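About Plinenness Robotics Club

Plinenness is a student robotics club based at Clurnholm Technical School. We work on one subject, the handling of soft household objects by a robot arm, and have done so for five school years. Members are between the ages of 14 and 18. No earlier experience with robots or programming is required, and most of the people who join have none.

This page covers what the club does, how the work is organized, what we enter, and how to join.

What we work on

The standing project is called Sowa. Its goal is a control program that can take a small set of soft objects on a bed and place each one in a basket, with no help from the operator after the start command. Rigid blocks on a flat table are a common first exercise in school robotics and we still use them in the first month. Sowa begins where that exercise ends. A soft toy changes shape when it is gripped. A bedsheet has folds that throw shadows, and the mattress gives a little under load, so the height of an object can differ from one run to the next.

The object set is made up of plush fruit. The shapes are different enough to need different approaches – a banana can be taken across its middle, while a round toy has to be held on both sides or it rolls off the fingers. The basket is a plastic one with perforated walls. Its rim is the part that causes trouble. A hand that comes in too low will hit it, and a hand that releases too high will drop the toy outside.

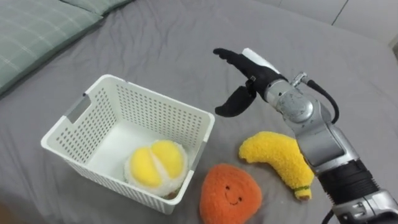
The program is divided into four stages: find, approach, grip, and release. Each stage is owned by a pair of students for one term, after which the pairs rotate. The owners keep the code, the notes, and the list of known faults for their stage. A fault is closed only when a different pair has repeated the test and agreed with the result. Students sometimes find this slow. It does mean that the list can be trusted.

The find stage takes camera images and returns a position and a direction for each toy. The approach stage plans a path that stays clear of the basket and of any toy not being picked up. The grip stage sets finger positions and closing speed. The release stage decides when the object is inside the walls of the basket and opens the hand. Release was added last and was expected to be simple. It now has the longest fault list of the four.

How a session runs

The club meets twice a week after classes and each session lasts 80 minutes. The first part is setup: the sheet is laid, the basket is put in position, the emergency stop is tested, and the arm is moved through its full range at low speed. No one enters the marked area while the arm is powered. The safety check is read aloud from a printed sheet and signed by the student running the session.

The middle part is test runs. A run is one attempt to move one object. Before it starts, the operator states which object is to be moved and what counts as a success, and the recorder writes both down. After the run the recorder enters the result and one sentence on what happened. Runs that fail are kept in the log with the same detail as runs that succeed. The current log holds 3001 runs, of which 1852 are marked as successful. The rest are sorted by the stage at which they failed.
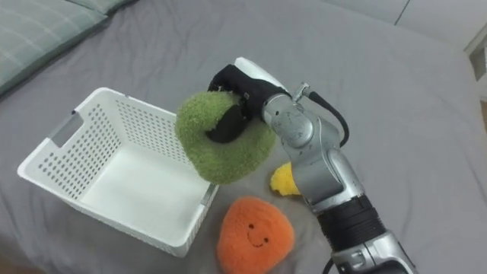

The hand with the green plush ring, next to the rim of the basket.

The last part of a session is review. Two or three runs are picked from the log and played back, and the stage owners explain what their code was doing at the time. Changes are proposed here but are not made until the next session. This rule was brought in after a term in which code was edited between runs and no one could say which version had produced which result.

Teaching structure

New members spend their first term on what we call Guren, a short course written by the club and revised each summer. It covers coordinate frames, joint limits, reading a camera image, basic Python, and how to keep a log. There are no grades. A student finishes Guren by planning a move on paper, predicting where the hand will end up, running the move at low speed, and writing a page on the difference between the two.

Students in their second year join a stage pair. Third-year students and above may propose a side project, provided it uses the same arm and the same logging format. Past side projects have included a comparison of finger coverings, a tool for sorting the run log, and a study of how sheet color affects the find stage. The gray sheet came out of that last study. The white one made the basket walls hard to separate from the background.

The layout of the toys is set by hand at the start of each block of runs. Early on we used fixed positions marked on the sheet, and the success rate rose quickly. It fell again as soon as the marks were removed, which showed that the program had been tuned to the positions and had learned very little about the toys. Layouts are now drawn from a list that the operators do not see in advance.
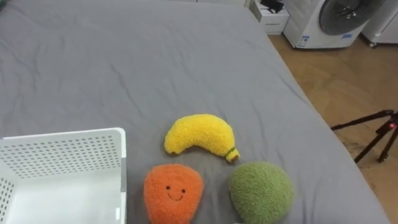

Camera placement is treated in the same way. A small change in angle can put part of an object outside the view, and the find stage has to report that it is unsure instead of guessing. An unsure result is logged as its own category and does not count as a failure. We would prefer a program that stops to one that closes its hand on the basket.

Competitions and open days

Plinenness enters the regional schools' automation meet each April. Teams are scored on the number of objects placed, on time, and on the quality of their written record. Our placing has varied. The written record has usually been our best mark and time has usually been our worst. The arm runs well below its rated speed whenever students are operating it, and that limit stays in place for competition work.

The club also takes part in the school's open evening. Visitors may watch a block of runs from outside the marked area and may choose which toy goes next. The banana is the usual choice. It is also one of the better objects for a demonstration, having a clear long axis that the find stage picks up well. The orange toy with the stitched face is harder. It is close to symmetrical, and the direction value returned for it is often of little use.

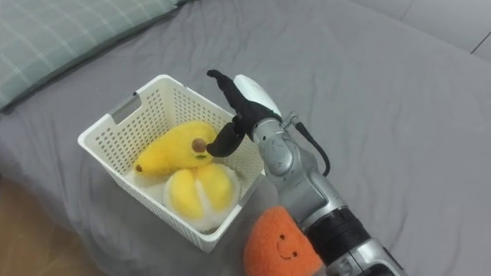 Banana and citrus in the basket, with the orange toy still on the sheet.

Staff

Krystyna Kaczorowski founded the club and leads the technical work. She teaches physics and electronics and is responsible for the arm, its maintenance record, and all changes to its speed and force limits.

Wojciech Duda teaches the programming part of Guren and looks after the code archive. Questions about the log format should go to him.

Noeline Sheehan handles membership, parent contact, and travel to the April meet.

Torquil Haldane is the safety officer. He trains every member on the emergency stop and the marked area before they take part in a powered session, and repeats the training at the start of each school year.

Sorcha Laing is a former member who returned as an assistant. She supervises the release pair and edits the club's yearly report.

Joining

Membership is open to all students at the school and, where space allows, to students from other schools in Clurnholm. There is no entry test. Applicants attend one session as observers, then complete the safety training, then start Guren. A signed consent form is needed for anyone under 18. Long hair must be tied back, and loose sleeves and lanyards are not permitted inside the marked area at any time.

There is no membership fee. The school covers the room and the upkeep of the arm. Travel to the April meet is paid for by the families of those attending, and help with this cost can be requested in confidence through Noeline Sheehan.

Former members are welcome to use the run log for college coursework. Requests should state what the data will be used for and which terms are needed. Files are supplied as plain text with a short guide to the column names.

Page last revised: 2019-08-28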